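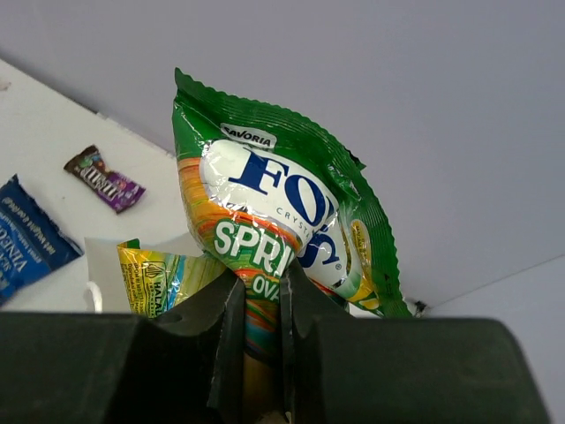 Picking up soft bags: setup and practice for the snack sorting task

These are the steps we use in the Arboleda robotics club to get a new student from an unpowered arm to a working bag pick. Read the whole page once before you start. Most people get through it in one Saturday session if the arm is already calibrated. If it isn't, do the calibration page first and come back.

You need the club arm with the two-finger gripper, the wrist camera, a laptop with the Kotent control program installed, and bags from the practice bin. Please don't open the bags. An opened bag has no air in it and behaves like a different object, and we keep those in their own bin for the advanced task.

1. Set up the table

Wipe the table and let it dry. Put out a mix of sizes: one or two large candy bags, a chip bag and a few small candy packets. Leave a hand's width between them for your first tries. You can push them closer together later.

Foil bags reflect the ceiling lights. If you see large white patches on the camera view, turn the bag a little or switch off the row of lights nearest the window. Do not tape paper over the lamps.

2. Check the camera view

Start Kotent and open the wrist view. You should see both fingertips near the bottom of the picture. If one is missing, the mount has turned. Loosen the two screws, straighten it and tighten them again by hand.

Save one still before you move anything. Name it with your initials and the run number. Vija Ramanauskas set up the shared folder, and her script skips any file that isn't named this way.

3. Choose where to grip

Look at the bag and decide where the contents are. On a full bag the middle is round and slides out from between the fingers. The ends are flatter. You have two good choices:

The top seal. Easy to find, but the bag hangs and swings, and a heavy one may tear at the seal.

The narrow part near the bottom. Gather the foil between the fingers until it makes a neck. The bag then stands up above the gripper with its front label facing the camera, which helps if your program reads the label before sorting.

For this second grip, the brand name will often be bent by the wrinkles, and words near the side of the bag may be only half readable. On our green Fox's bag the big letters come through well enough, while the thin line under them loses its last letters. Write your label check so that it accepts part of a word. Matching the full name will fail on most runs.

4. Close the gripper slowly

Set the speed slider to 2. Bring the fingers down on both sides of the bag and stop when the foil is between them. Close in small steps and watch the view after each one. When the foil stops shifting, take one more step and leave it there.

Lift a short distance and wait. If the bag creeps down, put it back on the table and close one more step. Don't chase it in the air.

The force limit in the settings file is 1766. That is a raw motor value and has no unit. Cyrill Egger worked it out last March by going up until a bag split, then backing off. Leave it alone unless a mentor is next to you.

5. Move and release

Use the saved path called "bin left" first. It keeps the bag well above the other packets. At the end, lower until the bag touches the bottom of the bin, then open. Dropping from a height counts as a miss under our rules.

6. Log the run

Write down the bag, the grip you picked, the number of closing steps and the result. Log the misses too. Mercedes Marulanda went through 72 runs from the fall group and found that most of the drops came from gripping too close to the full part of the bag - you would not see that from the good runs alone.

Common problems

The bag turns in the fingers. You are gripping off center. Open, move over, try again.

The wrong item gets picked up with it. Small packets sometimes sit under the edge of a larger bag. Clear them and restart the run.

The label check reads the bag behind. Crop the view to the area above the fingers. Walter Giraldo's crop settings are in the Ponerik folder, in the file called crop_bags.

The gripper stops halfway. Press the reset key once and wait for the green light. If it stops again, power down and tell Yhon Cuervo.

When you have five clean picks in a row with each grip, sign the sheet by the door and move on to the page for crowded tables.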